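Jirkell Pedal Bin, Yellow

Plastic waste bin with hinged lid and foot pedal, for offices, break rooms and corridors

The Jirkell pedal bin is a floor-standing bin for everyday dry waste. Press the pedal at the front and the lid opens. Take your foot off and it drops back down under its own weight. There is no motor and there are no batteries.

The body, lid and pedal are all molded in the same yellow plastic, so scuffs from shoes don't show up as a different color underneath. The lid has a raised center section that stiffens it.

Placement

Stand the bin with its back to a wall or partition and the pedal facing out into the room. It can go right up against the wall, and it fits well into an inside corner. On carpet tile it needs no mat. Leave the floor in front of the pedal clear.

Bags

Use a thin drawstring or plain liner in any color. Fold the top of the bag over the rim before closing the lid, and tuck in any slack so it doesn't catch in the hinge. Liners are not included. Wesatora liners come in rolls and are listed on the bags page.

Cleaning

Wipe with a damp cloth and mild soap. Don't use solvent cleaners on the lid. The lid lifts off for washing: open it fully, press the two hinge pins inward and pull up.

In the box

Bin body, lid, pedal rod, 2 hinge pins, 3 floor pads

Spare parts

Lid, yellow
Pedal and rod set
Hinge pins, pack of 8

Warranty is 5 years on the body and 2 years on the pedal and hinge. Bins bought before October with the older Cabrera hinge take a different pin, so check the underside of the lid before ordering. Ikley stocks both types.

Page updated March 2023
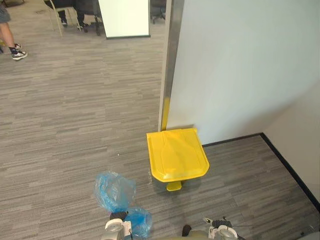
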